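Football Officiating and Match Management
Handout 4: Added time, and who decides what

Hello again. I promised I'd type this one up properly after we ran out of room last session, so it's my notes plus the bits I scribbled on the board and then rubbed off too early (sorry, Joelle).

Start with the basics. A match is 90 minutes in two equal halves, and the referee adds time at the end of each half for what's been lost: substitutions, injuries, cards, goal celebrations, drinks breaks, time-wasting and so on. The board the fourth official holds up shows the minimum. Please underline that word! The referee can add more if there's another stoppage, but can't take any away once it's been shown. Every year somebody writes "maximum" in the November essay and I have to put my pen down for a minute.

I asked you to time one half of a match with two stopwatches, one running straight through and one only while the ball was in play. Most of you were shocked by the gap. Delali Dankwa did a Cekard v Bivano game and got 1,479 seconds of ball in play for the first half, so a bit under 25 minutes. She then listed every stoppage and sorted them into "normal" and "should be added". That's the tricky part, and I'd like you all to copy her method. A throw-in taken at a sensible pace isn't lost time. A goalkeeper retying both boots at 1-0 up is. 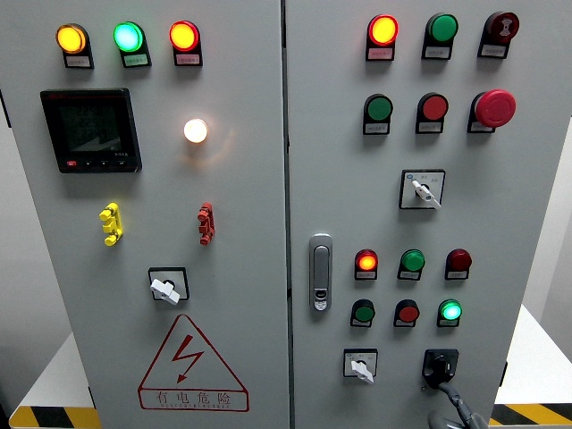
Indicator lamps and a digital meter on a control cabinet.

Now, penalties. If a penalty is awarded right at the end of either half, time is extended so it can be taken. It's over when the ball stops moving, goes out of play, goes in, or the referee stops play for an offence. No follow-ups from the rebound, so the other players may as well be in the bath. If the kick is awarded with plenty of added time left, it's an ordinary penalty and the rebound is live. Several of you mixed these two up.

We also talked about why managers feel hard done by. I had nearly 300 comments to read through from the Halim supporters' survey (you'll get the sheet next time), and the commonest grumble was a late goal scored after the number on the board had passed. See above, underlined.

For next session:
Read the section of the Laws on the duration of the match. It's short.
Time one second half with two watches and list the stoppages as Delali did.
Put your figures into the Statix sheet, in seconds please, and leave my formulas alone.
Joelle Rawashdeh is going first with her 30-second ruling on the injured goalkeeper, so bring arguments.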